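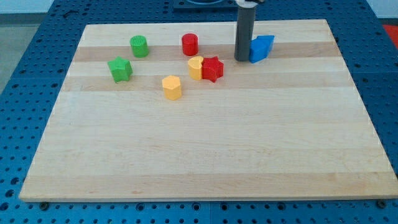 3. Setting out the Wulis shape blocks

1. Lay the maple board flat on the bench, with the long edge toward you.

2. Place the blocks on the far half of the board. Stand the cylinders on end and lay the stars and the heart flat side up. Blocks may touch.

3. Keep the near half clear – this is the sorting area.

4. Sort by color first, then by shape.

Note: Replacement blocks are sold singly. Quote part 593 and the color.

CAUTION: Do not soak the board. Wipe it with a damp cloth and dry it at once.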